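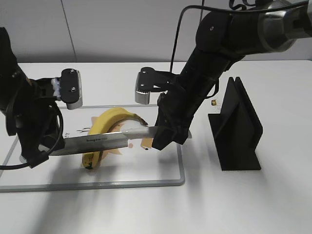
Kitchen knife held by the robot arm at right.

Posted in: Jobs > Finance & Crypto > Part-time and full-time

Reconciliations Officer, Vonach (Nandlow office, some days from home)

Vonach buys and sells digital currency on behalf of people who would prefer not to do it themselves at two in the morning. We have 2357 customers, most of whom signed up when prices were going up, and a surprising number of whom stayed after prices stopped. We'd like to hire someone to make sure that what we say they own and what they own are the same amount.

If you joined this industry for the parties, you'll have noticed they've thinned out. We still have a kettle.

The job

Every morning you'll compare three sets of numbers: our own ledger, the wallets, and the bank. On a good day they agree by morning tea. On other days one of them is out by a sliver of a coin with eight decimal places and you will spend until lunch finding out which network fee was booked twice. We want the person who finds that mildly satisfying. We've had the person who finds it beneath them, and he was very pleasant, and the January accounts took until the middle of February.

You would also look after:

- the customer money account, including the daily sign-off
- withdrawals that get stuck, and the emails about withdrawals that get stuck
- month-end, with help
- the annual tax statements, which go out after June 30 and generate a fortnight of correspondence from people who swear they never sold anything
- tidying up the old Hồ ledger, our first bookkeeping system, retired but not forgiven. It has 663 unmatched entries left in it. They're small. They're also old, and the people who made them have moved on to jobs with better snacks.

Our current system is called Vova. It was built in-house and does most of what it's told. You'll be asked what's wrong with it in your first month and we will write down what you say. Changes go out every second Thursday, unless the person who writes them is camping.

What we need from you

A few years of bookkeeping or reconciliation work somewhere that handled other people's money. Banks, brokers, credit unions, law firm trust accounts and travel agents have all prepared people well. You should be comfortable in a spreadsheet and able to explain to a worried customer, in plain English, why a transfer sent to the wrong address isn't coming back.

You don't need to own any cryptocurrency. If you do, we'll ask you to declare it and to follow the staff trading rules, which are dull and enforced. You don't need an opinion on where the price is headed, either. Everybody here had one in January last year and we've agreed not to bring them up at lunch.
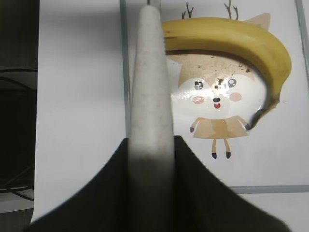 A bit of code would help. Someone who can write a simple database query will get through the Hồ entries a good deal faster than someone scrolling. We can teach you that part if you're willing, and there's a training budget that has been sitting mostly untouched.

Pay and conditions

Salary is paid in ordinary dollars, into an ordinary bank account, every second Wednesday. We mention it because applicants ask. There is no token. There was briefly going to be a token. You'd get the usual leave, a public transport pass, and a laptop that was new when we bought it.

Full-time is preferred but four days is fine, and so is school hours if you can do the morning sign-off. Overtime happens at tax time and is paid. You'd report to Hạnh Cao, who runs finance and has an even temper and strong feelings about naming files properly.

How to apply

Send a résumé and a short letter, one page at most. In the letter, tell us about a discrepancy you chased down and what had caused it. We read all of these and enjoy most of them. Please don't send a portfolio of your trades, even the winning ones.

Applications opened on Tuesday, February 19, 2019 and stay open for 14 days. Put reference 1131 in the subject line or your email will be filed with the offers to list us on exchanges we haven't heard of. Shortlisted people will have a phone call, then an hour in the office with a deliberately broken ledger. There's no whiteboard and no riddles about manhole covers.

Agencies: thank you, no.

Comments

ledgerdomain: Is the eight decimal places thing negotiable? I come from payroll and two has always seemed like plenty.

Hạnh Cao (Vonach): Sadly no. Payroll people do well here though, please apply.

Marg in Accounts: Could this be done wholly from home? I'm a fair drive from Nandlow.

Hạnh Cao (Vonach): Two days a week at home once you've settled in. The first couple of months are in the office.

tulipfancier: what was the token going to be called

Contact | Privacy | Copyright 2019 Vonach | Back to top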